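Brorwood Breakfast Room — progress report to Gorker Fund, February

Quick one this time, as the invoices are going in the same post and we want both with you before the end of the month. Longer report to follow with the accounts.

Where we are. Room is open. Tables in, carpet down, heating passed its check on the second visit. Breakfast runs from 7:30 until 9, later if the bus is late. We have 14 households signed up from the Drastolgate side and 10 from the Baloyi blocks, which is the part we were most worried about when we applied. Baloyi families mostly hear about things through the school gate so we stopped printing flyers and just stood there with a sign-up sheet. Worked fine.

Money. Spent 78 percent of the grant. Furniture came in under, tableware over. The over part is the egg cups and bowls — we had budgeted for paper and switched to things that can be washed, as agreed by email in the fall. Dishwasher lease starts next quarter and is not in these figures. Still waiting on the refund for the two trestles that came bent.

Tables. We went with white tops in the end. They show every crumb, so wiping down gets done properly, and the kids can see their own mess. Matte finish, no glare under the strip lights, which the gloss sample had badly. One complaint so far, that they look like an office. Might put cloths on for the spring party, not for every day.

Tableware. Bowls and spoons are all here. Egg cups are plastic, see-through yellow, on a short stem with a wide foot. We tried straight-sided ones first and they went over whenever somebody reached for the toast. Wide foot is much better. The younger ones like the color too, they hold them up to the window. We are doing table-laying practice so people learn where things go. Practice is the first 20 minutes of the session, before the food comes out.
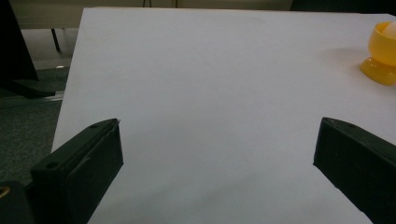
Brorwood Breakfast Room coordinator

Table laying has turned into a bigger part of the morning than we planned. The egg cup goes up toward the right side of the place, bowl in the middle, spoon nearest the hand. Older children show the younger ones. A couple of parents have asked if they can do it at home and want to know where the cups come from, so we will add the supplier to the noticeboard.

Problems. Storage, mainly. The cupboard we were promised is still full of the previous group's chairs and we have asked twice. Until that moves the bowls are stacked on the floor of the office, not ideal. Second thing is the carpet. Dark gray was the right choice for hiding stains but porridge dries on it like glue and the vacuum won't touch it. Looking at a wipeable mat for the end by the serving hatch. Have one quote, want another before asking you for anything.

Third, mornings start cold. Heating comes on at 7 and the room needs longer than that. Timer is in a locked box, key with the landlord. Letter sent.

Changes to the plan. We would like to move the cooking afternoon from this quarter to next so that it lands after the dishwasher is in. No change to cost. Please confirm you are ok with this as it was a named item in the agreement.

Next steps. Clear the cupboard. Get second mat quote. Put labels on the shelves with drawings as well as words, so the little ones can put there own things away. Sign-up sheet for Drastolgate goes back out after the school break — we have space for a few more but not many at the current number of tables.

Receipts are in the attached folder, sorted by supplier. The one for the spoons is a photocopy, original got wet. Tell us if you need a replacement and we'll ask the shop.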